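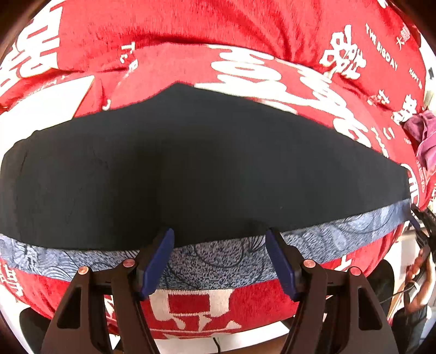

Subject: Re: [Kelholm-list] Stostine reissue, worth getting?
Date: September 22, 2024

On the vinyl question, a member wrote:

> I see the second Kelholm album is out again on Stostine. I already
> have the 94 CD and a worn copy of the original LP. Does anyone know
> if it's a new master, and are the B-sides on it? The shop here wants
> 40 dollars and I'd like to know before I hand it over.

I've had mine since August, so I can answer most of this.

It is a new master. The sleeve credits it to Zeng, the same studio that did the live set. The bass is fuller than on the CD and the drums on side one sit further back. I prefer it, but if you like the CD because it's loud, you may not.

Two of the B-sides are on the end of side two. "Ekum" is the longer version with the organ intro, which I'd only heard on a tape. The third B-side, the cover, is missing and the notes don't say why.

The pressing is 2,000 copies, numbered by hand. Mine is 1,453. It plays quietly apart from a few clicks in the run-in. The centre labels are the old grey ones. The lyrics are printed on the inner sleeve this time, with the same mistake in the second verse of the opening track that was on the CD.

Forty dollars is what I paid, plus postage. If your LP is in rough shape I'd get it. If you mostly play the CD and only want the extra songs, Stostine sells the downloads separately.

Does anyone have the cover in decent quality? My copy is off the radio and fades out before the last chorus.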